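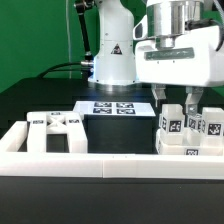
Gripper lands a little off on the cubes, but only on the right side of the table

Posted by Hernán Bermúdez, 24 Sep 2022

Hello everyone, long-time reader and finally a poster. I've been building a small sorting cell in the workshop I share with a few neighbors, and I have reached the point where it nearly works, which as you all know is the most maddening point of any build!

The arm is a secondhand one (I bought it as a lot with the gripper, from a packaging shop that was closing). It picks up little printed cubes from a tray and is supposed to carry them over to an H-shaped stand on the other side. Everything has square markers on it so the camera can find it: the cubes, the front wall of the tray, three small ones on the stand, and a printed sheet with four big ones lying on the table behind it all. I use the sheet to work out where the camera is relative to the arm. The software is Brorneo, the plain install, nothing fancy.

My trouble is this. When I send the gripper to the stand, it goes right where I want it. When I send it to the tray, it comes down 4 mm too far toward the wall, every time, and one finger touches the top edge of the cube before the other has gone past it. I have redone the calibration so many times that my wife now asks about it at dinner. Same answer each time, give or take a hair. The reprojection error Brorneo reports looks fine to me, but I admit I don't know what a bad one looks like.

Things I have tried: new printout of the sheet, tightening the arm's base bolts, moving the lamp, and printing the tray again in case it had warped. The cubes are printed in a clear-ish filament, the Paucar natural, and they came out rather shiny. The markers on them are black stickers.

Is this a calibration problem, or am I chasing the wrong thing? Any help gratefully received.

Cristian Giraldo

Welcome, Hernán, and what a nice project! I spent most of June on nearly the same problem, so let me tell you where I'd look, and forgive me if I ramble.

An error that is small on one side of the table and bigger on the other usually comes from the sheet. Paper lying loose on a table is never as flat as you think. It curls a little with the damp, and then your four markers aren't in one plane anymore, but the software believes they are, so it tilts the whole world to make them fit. Near the sheet you hardly notice, and the farther you go from it the worse it gets. Glue it down to something stiff. I used spray adhesive and an offcut of picture glass (tape the edges, please, I have the scar).

Second, measure the printed markers with calipers. Don't trust the number you typed into the print dialog. My printer had "fit to page" switched on all along, and the squares I had entered as 41 mm were a good bit smaller on paper. I felt very silly.

Third, the shiny cubes. Glossy, see-through plastic throws light back at the camera, and if a bright streak runs across the corner of a marker, the corner gets found in the wrong place. Matte stickers that are a bit larger, with a proper white margin all around, helped me more than any amount of fiddling with the lamp. A light rub with 234 grit or whatever is lying about in the drawer will take the shine off the cube too. (I know 234 isn't a real grit, it's what my son wrote on the box and now we all call it that. It's somewhere near 220.)

Before any of that, though, try one quick test. Put the arm in slow mode, take the cubes out, and jog the fingertip by hand to a corner of the tray marker. Write down what the arm thinks its position is and what the camera thinks. Do it again at the stand. If the two disagree at the tray only, it's the vision side. If they agree, look at how your grasp point is set on the cube.

Let us know how you get on!

fleltau_fan80

its the tool offset. mine was wrong from the factory file, fixed it and never touched calibration again. check the gripper length

Hernán Bermúdez

Thank you both! I checked the tool offset first because it was quickest, and it was the value on the Fleltau data sheet, so I left it alone. Then I did Cristian's test with the fingertip. The two agree at the stand and disagree at the tray, so it's the vision side. I put the calipers on the sheet as well, and the squares are the right size, so at least my printer is innocent.

I don't have any glass, but Murnia Hardware sells aluminum plate by the piece and they're open until noon. I'll glue the new sheet down this weekend, leave it overnight under some books and run the calibration again on Monday. The stickers will have to wait until I find some that aren't glossy.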